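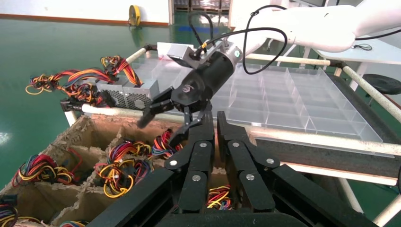 My brother-in-law has a saying that every house has one box you move from place to place without opening. In our case it was eleven boxes, and most of them held computer parts.

I should explain how we came to own so many. When Haris Papadopoulos closed his repair shop in Osamdale last February, he had a back room that went deeper than anyone remembered, and he let his friends take whatever they liked before the lease ran out. I went over meaning to pick up one monitor. I came home with the car so full that I drove with a keyboard on my lap. There were drives and fans and sticks of memory in old envelopes, and there were power supplies, so many power supplies, the kind that sit in a corner of a desktop computer and never get a kind word from anybody.

If you have never had to store a power supply, let me tell you that the metal part is the easy part. It's a plain little box with a fan in it, and it would sit on a shelf like a brick if you let it. The trouble is the wires. A whole fistful of them comes out of one end, red and yellow and black and orange, with a connector on every tip, and those connectors have corners and clips and a real talent for grabbing hold of their neighbors. Put two power supplies in a bin together overnight and in the morning you will lift out both. I don't know how they do it. I had four in a laundry tub at one point and had to sit down on the floor with my glasses on to get them apart.

So I asked around, and what everybody told me was to use a box with dividers. Rok Perić, who used to pack wine for a living and has opinions about cardboard, said I should go to the liquor store and ask for the cartons with the partitions still in them. He was right that they're free, and he was right that they're strong. What he didn't think about is that a wine bottle is a good deal narrower than a power supply. I got one unit wedged so firmly into a slot that I had to tear the partition to get it out again, and I said a word my mother wouldn't have liked.

The next thing I tried was making my own partitions. You cut strips of cardboard to the depth of the box, cut a slit halfway up each one, and slide them together so they cross. It's a pleasant job for an evening. I did mine at the kitchen table with the radio on, and Radka from next door came by with a poppy seed roll and stayed to hold the ruler. (She is much better at straight lines than I am. You can tell which strips are hers.) We made the compartments wide enough that a unit can go in with its wires on top, with a little room to spare for your fingers, and I do recommend the finger room. On the first box I left it out and regretted it every single time.

A few things I learned, in no particular order.

Put the metal down first and let the wires come in after it. I started the other way, wires at the bottom like a nest, and then of course you have a heavy steel box sitting on all those plastic connectors. Now when I look down into the carton I see the tangles on top, one to a compartment, and it looks like a mess, but each mess keeps to its own room and that's all I ask of it.

Hold the unit by its sides and lower it level. If you tip it, the wires slide off one way and hang over the partition into the next compartment, and then you're back to untangling. I go slowly and gather up the loose ends with my other hand as I come down.

Twist ties are fine and I have a drawerful, but don't feel you have to. I tied up every bundle in the first box very neatly and then had to undo half of them when Kevin Paucar came over to test things. In the second box I left the wires as they were, and with good walls between them they behave perfectly well.

Cardboard does wear out. The top edges go first, from sleeves and knuckles and from metal corners catching on the way in and out, and after a while they get soft and ragged. I used to run packing tape along the rims, and it helped, though it made the box look like it had been in an accident. These days I let them fray. When a box gets too sad I make another one, and Radka comes over with her ruler.

I did look into something nicer. Vlasta Babić keeps all her beads and buttons in clear trays with little square sections, and I've envied them for years — you can see every last thing without lifting a lid. I bought one from Tzavaras, the housewares place out on the Tatlow road, and for screws and jumpers and those tiny rubber feet it's been wonderful. I wouldn't put power supplies in it, though. They're heavy for their size and I'd worry about the bottom. So the tray has the small parts and the cardboard has the big ones, and that seems to suit everybody.

Labels, now. I'm a great believer in labels and I went a bit overboard. Each box has a strip of masking tape down the side with what's in it and whether Kevin has tested it yet. He puts a check mark on the ones that work and takes the others home to his own garage, and what happens to them there is between him and his wife. He asked me why I'd written "good ones??" on a box, and I had to admit that I'd guessed by how clean they were. He was very nice about it. You can't tell by how clean they are.

We still have five boxes to sort through. One of them is nothing but printer cables, and I've been putting it off the way you put off the dentist. If you're anywhere near Osamdale and you need a power supply for an older desktop, please write to me, because I'd love for these to go to people who'll use them, and I will throw in a printer cable whether you want one or not!

Next time I'll write up the partitions properly, with measurements. Radka has them all in her notebook and she's promised to bring it over once she finds out which coat she left it in.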